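How to Get from Plunby to Sokgate by Bus and Ferry

You can do the trip in a morning if you catch the right bus. These are the steps I used in August, with what each part cost.
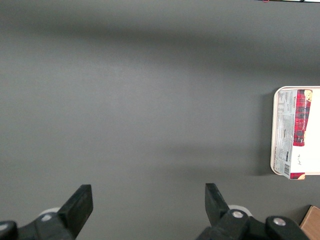 Step 1: Buy the day pass

Go to the Studaretti counter inside Plunby bus station, to the left of the main doors. Ask for the coast pass. It costs 1,128 for an adult and covers the bus and the ferry both ways. Single tickets for the same trip come to more than that, even if you only stay a few hours. Small bills help, as the counter is often short on change.

Step 2: Take the 50 bus to the harbor

The 50 leaves from bay 2 and runs once an hour until early evening. Show your pass to the driver and keep it out, because an inspector sometimes gets on at the halfway stop. The ride takes 55 minutes. Sit on the right for the water. Large suitcases go underneath, so have yours ready before the doors open.

Step 3: Change at Margaritis

Get off at Margaritis harbor, the last stop. Walk down the ramp past the fish stalls to the ferry gate. There are restrooms at the top of the ramp and none at the bottom. If you want lunch, buy it up here too. The ferry only sells coffee and chips.

Step 4: Board the ferry

Boarding closes five minutes before departure. Have the pass stamped at the gate on the way out. Without the stamp you will be charged for the return. The upper deck is windy, so bring a jacket even in summer.

Step 5: Getting back

The last ferry leaves Sokgate at 6:50 p.m., and a bus meets it at the harbor. In winter the last boat is earlier, so check the board on the pier when you arrive.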